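Chapter 5
Specifying a Packaged Handling Cell: The Stidico Cloth Kit

5.0 Scope of the chapter

Chapters 3 and 4 treated the arm and the end effector as separate purchases. Many small plants do not buy that way. They buy a kit: gripper, wrist camera, mounting plate, control software and a block of support hours, sold under one part number and quoted as one line. The buyer gives up some choice and gets a single supplier to call when the cell stops.

This chapter works through one such kit, the Stidico cloth handling package, as it was offered to a linen service in Endville. The figures are taken from the quotation and from the acceptance notes kept by Maureen Greenwood, the plant engineer. Commercial terms have been shortened. The method applies to any kit of the same class.

After reading the chapter, the student should be able to read a kit quotation line by line, separate what is supplied from what is assumed, and write an acceptance test that a supplier can pass or fail without argument.

Terms used in this chapter: kit, host arm, pinch grip, drag, acceptance run, excluded item.

5.1 Why cloth is a hard case

A rigid part has one shape. Once its position and angle are known, the grip point is known. A cloth has no fixed shape, and lifting it at one point moves every other point. Most of the position data gathered before the lift is of no use after it.

Three properties matter when a gripper is chosen for cloth:

Thickness. A single layer lying on a table gives the fingertips very little to close on. The tips must come down close to the surface without pressing into it.

Friction. A fuzzy weave holds well between small tips. A smooth, starched weave slips, and the supplier will usually ask for samples before quoting.

Drag. The part of the cloth still on the table resists the motion of the part that is held. Drag grows with the area in contact and is often left out of payload figures.

A corner is the preferred grip point. It can be found from two edges, and it leads directly into a fold or a hang. The cost is accuracy: a miss that would still pick up the middle of a cloth will close on bare table at a corner.

5.2 What the kit contains

The quotation to Endville listed a two-finger gripper with small fingertips, a camera for the wrist, an adapter plate, one software license and 20 hours of remote support. The host arm was excluded, as were the table, the guarding and all lighting. Davina Dalgleish, who prepared the quotation at the Draltport office, marked each excluded item with the name of the party expected to supply it. This is good practice and should be requested where it is missing.

The camera moves with the gripper, so its view of the grip point does not depend on where the arm has been sent. Its weakness is that the gripper blocks part of its own view. In a corner pinch the fingertips and the held corner stay in sight, but some of the remaining cloth can pass behind a finger. Software that needs the whole outline must take it before the approach – the student should check that the cycle time quoted includes this step.

Support hours deserve the same care as hardware. At Endville, some 5 of the 20 hours were used before the first production shift, mostly on table height and camera settings. A competing offer from Chisholm carried a lower price and no support hours at all. The two quotations could not be compared until a cost had been put on that line.

5.3 The pinch at the corner

The figure below is a view from the wrist during a corner pinch on a yellow-green cloth. Note the position of the fingertips relative to the corner, and how much of the cloth remains on the table. Problem 3 at the end of the chapter refers to it.

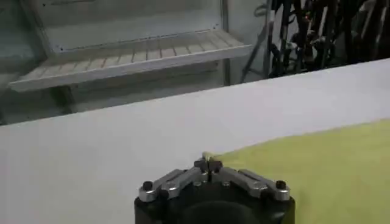

5.4 Writing the acceptance test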